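Reading and Writing the Death Notice

Course handout, Unit 4: Records of Ordinary Lives
Estton Center for Continuing Education
Issued 2020-09-16

Purpose of this unit

The death notice is among the most common forms of published biography and among the least studied. In this unit, students will learn to distinguish the kinds of notice that appear in local newspapers, to read them as historical evidence, and to prepare one that meets the standards of a newspaper desk. The handout should be read before the second class meeting. Students who have recently lost a family member may ask the instructor for a different assignment and need not give particulars.

1. Terms

The words used for these texts overlap, and newspapers are not consistent. For this course the following terms apply.

Death notice. A short paid announcement, usually placed through a funeral home. It gives the name, age, date of death, and service arrangements. The family or the funeral home supplies the wording, and the newspaper seldom changes it.

Obituary. A longer account of the life. It may be paid or unpaid. Where it is unpaid, it is treated as news and is written or edited by the newspaper's own staff.

Card of thanks. A brief message from the family, published some weeks after the funeral, thanking those who sent flowers or food or who cared for the deceased.

In memoriam. A message placed on an anniversary of the death, often in verse. It rarely contains biographical facts beyond the name and dates.

Students will meet all four in the Lashari clippings file. Each item in the file has been copied with its neighbors on the newspaper page left in place. The neighbors matter: a notice that looks long by itself may prove to be the shortest in its column.

2. The usual order

Most notices of the twentieth century follow a settled order. The full name comes first, with a maiden name or nickname in parentheses, followed by the age and the place of residence. The date and place of death come next. Parents and birthplace follow, then schooling, work, military service, religious membership, and clubs. Survivors are listed after that, beginning with the spouse and moving outward. Those who died earlier may appear before or after the survivors. The service, the burial, and any request for donations close the notice.

The order is a convention and may be broken. When it is broken, students should ask what was moved and who would have wanted it moved. A notice that places forty years of church membership ahead of schooling is making a statement about the life, and so is one that names a bowling league before an employer.

3. Phrases that need care

"Died suddenly" may refer to an accident, a heart attack, or a suicide. It should not be taken as evidence of any one of these.

"After a long illness" was for many decades the customary way to avoid naming cancer. It was also used of other conditions.

"Late of" indicates a former residence. It does not establish how long the person lived there or when the person left.

"Survived by several nieces and nephews" tells the reader that the writer did not list them. It does not tell the reader how many there were.

"Companion" and "special friend" have changed in meaning over time. Students should not assign a relationship on the strength of these words alone.

4. Notices as evidence

A death notice is a secondary source for everything in it except the announcement itself. The person best able to correct it is no longer living, and the family has often prepared it within a day, under strain. Errors in birth dates, spellings, and the names of schools are common. Omissions are more common still. First marriages, estranged children, and periods of hardship are regularly left out.

Students should confirm at least three facts in each notice they use. Suitable sources include the civil death record, the census, city directories, school yearbooks, and cemetery registers. The Niltton burial index holds 3609 entries and is arranged by surname, with married and maiden names entered separately. A woman who does not appear under one name should be looked for under the other -- and, where she married more than once, under each name in turn.

Where two sources disagree, both readings should be recorded. The student may state which is the more likely and why, but should not silently correct the notice.

5. Writing the exercise notice

Each student will write one notice of no more than 110 words and one obituary of four to six paragraphs, both concerning the same person. The subject may be chosen from the Prollska oral history transcripts or, with the instructor's approval, from the student's own family. Living persons may not be used.

The following rules apply to both pieces.

State the fact of death plainly in the first sentence. The verb "died" is preferred. Where a family would choose "passed away" or "entered into rest," that wording may be used once.

Give ages in figures. Spell out the names of institutions in full the first time they appear.

Do not print a street address. Notices have been used to find houses left empty during a funeral, and most newspapers now give only the town.

Do not print a full date of birth together with a mother's maiden name. The two in combination are useful to anyone seeking to open accounts in the name of the dead.

Check every survivor's name with a second member of the family. For the exercise, check it against a second document.

Avoid praise that could be attached to anyone. "She loved her family" will be true of most subjects. "She drove to every one of her grandson's hockey games and kept the ticket stubs" belongs to one. 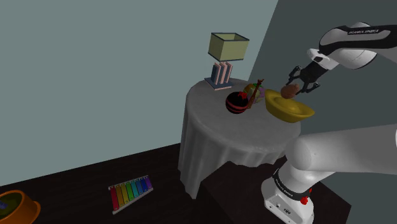
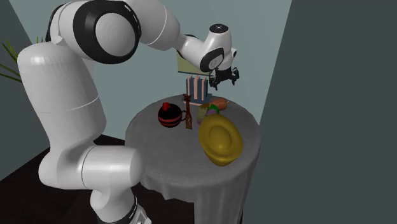
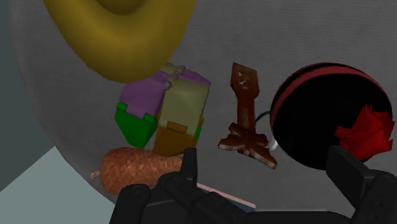

6. Submission and grading

Both pieces are to be submitted on paper at the start of the sixth class meeting, together with a source sheet. The source sheet lists each fact in the order in which it appears and gives beside it the document that supports it. Facts that rest on a single source should be marked with the letter S. Facts that could not be supported should be removed from the two pieces, but they should remain on the sheet with a short note on where the student looked.

The unit is graded out of 110 points. The obituary carries 50 points and the death notice 30. The source sheet carries the remainder. Points are deducted for misspelled names in all three. A misspelled name is the error that families remember longest, and newspaper desks treat it accordingly.

Late work will be accepted for one week with the instructor's written permission. Revised work may be submitted once, at any time before the December recess, and the higher of the two grades will stand.

7. Preparation for the next meeting

Read the first two sections of the Lashari clippings file. Select one notice published before 1950 and one published after 1980, and write a single page comparing them. Attention should be given to how the cause of death is handled, how married women are named, and where the survivors are placed. Bring two copies -- one will be exchanged with another student for comment, and the other will be collected.

Students working with family papers should bring photocopies and leave the originals at home. Questions about access to the Niltton index should be taken to the reference desk, which keeps the sign-in sheet and the guide to abbreviations.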